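Viris Releases Updated Localization Software for Hand-Held Gripper Recordings

PALLHAM - The robotics software group at Viris has released a new version of Turcotte, its package for recovering the path of a hand-held gripper from wide-angle video, the organization announced Friday. The release adds support for outdoor recordings and replaces the method by which the software decides when a tracked position can no longer be trusted.

Turcotte is used to prepare demonstrations for training robot control policies. A person carries out a task with the hand-held tool, and the software works out where the tool was at each moment and how far the jaws were open. The resulting paths are then passed to a planner, which checks that a given robot arm could follow them. Recordings that fail either step are set aside.

According to the release notes, the previous version performed well in kitchens and workshops but lost tracking often on patios, decks and in gardens. Moving leaf shadows were a leading cause. The older software treated the edges of shadows as fixed points on the ground, and when the shadows shifted, the estimated position of the gripper shifted with them. Glass tabletops caused a similar problem, because reflections were at times matched as if they were solid features below the surface.

The new version assigns a confidence value to each feature and lowers it when the feature moves in a way that does not agree with the rest of the view. Features on walls, railings and other fixed structures are given more weight after the first few seconds of a recording. The jaws are masked out before matching begins, a step that was formerly left to the user.

Viris tested the release on 278 outdoor recordings made at sites in and near Pallham. Under the former version, 80 of them were rejected for loss of tracking. Under the new version, 30 were rejected. The group said that most of the remaining failures involved direct sun in the lens or a fast turn of the wrist close to a plain surface, and that neither case is fully addressed in this release.

"We had been asking people to record again when the software failed, and that was not a reasonable thing to ask," said Halvard Haugen, who leads the localization work. "The motion in those recordings was good. Our estimate of it was poor."

Changes have also been made to the review tool, known as Ustow. Operators can now view the confidence value as a strip below the video and cut a recording at the point where tracking fails, keeping the usable part. In earlier versions a recording was accepted or rejected as a whole. The command-line options for batch processing are unchanged, although the default output folder has been renamed and scripts that rely on the old name will need to be edited.

Existing calibration files for the wide-angle lens remain valid. Users who made their own jaw masks may continue to use them, but the settings file must state this or the built-in mask will be applied over the custom one.

The software needs a computer with at least 2 graphics processors for full-speed batch work. It will run on one, with longer processing times. Sites using a shared server are advised to finish any open jobs before installing the update, as the format of the temporary files has changed and partly processed recordings cannot be resumed.

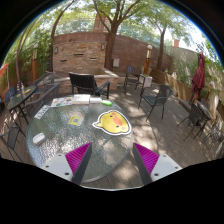

Raimo Miettinen said the new confidence strip would save time in review, but he questioned whether the weight given to walls and railings would hold up in open ground, where there may be few fixed structures of any kind. He asked that results for lawns and fields be listed separately in future release notes - a single figure for all outdoor work, in his view, hides the difficult cases.

Viris said it would consider separate reporting by type of site. Recordings from open ground made up a small share of the current test set, and more are to be gathered before the next release, which is planned for November.

Dorothy Inskip, who manages the release schedule, said the earlier version would stay available for download until then, with corrections limited to security matters. Groups that need to compare results across the two versions should process the same recordings with both and keep the log files, she said. Questions on installation may be sent to the Turcotte support desk in Pallham.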